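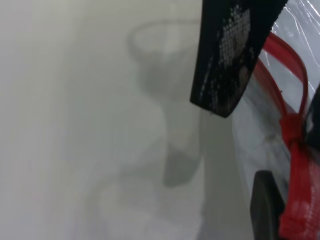 Slide 1: Map projections and why our layers don't line up

Speaker notes, Taravdale mapping meetup, 8/3/26

Say hello, thank Sudheer Chettiar for the room and the projector. Talk runs 20 minutes, questions after. Ask people to hold the datum questions until slide 4.

Start with the culvert problem. We had a layer of culverts from the county and a layer of streams from Wavano. Both looked fine alone. Put together, every culvert sat to the side of its stream by the same amount and in the same direction. Ask the room who has had this happen.

Slide 2: Two different things get mixed up

A file has coordinates, and it has a label saying what the coordinates mean. Changing the label does not move the numbers. Reprojecting computes new numbers. Most of the bad layers I get sent had the label changed when the person wanted to reproject.

Go slow on this slide. In December I rushed it and Wim Van Dijk had to stop me and ask for it again.

In the Treltus desktop program the two commands sit next to each other in the same menu. Show the menu. "Define" is the label. "Transform" is the math.

Slide 3: Reading the numbers

Open the attribute table and look at the raw values before doing anything else. Longitude and latitude in degrees stay within 180 and 90. If you see six or seven digits before the decimal point, you are probably in meters or feet. Feet are the ones that catch people here, as the older county files are in state plane feet and the newer ones are in meters.

If the layer lands in the ocean off West Africa, it is sitting near zero, zero. Usually that means meters or degrees with the wrong label, or empty coordinates filled in with zeros.

Slide 4: Datum shifts

The culverts were off by a datum, the older file being NAD27 and the streams NAD83. The label on the older file said NAD83. We fixed the label first, then transformed it. Doing it in the other order leaves the error in.

Mention that there can be more than one transformation between the same two datums, and the program picks a default. Write down which one you used. Wim keeps his in a text file next to the data.

Slide 5: Demo

Use the Polat sample, 1000 points. Load it with the wrong label, show the offset, fix it live. If the projector laptop is slow, skip the basemap and use the road lines only.

Check the fix against 2 road crossings at opposite ends of the map. One is too few, it can match by luck.

Slide 6: Questions

Sample file is on the meetup page. Remind people to sign the sheet before they leave.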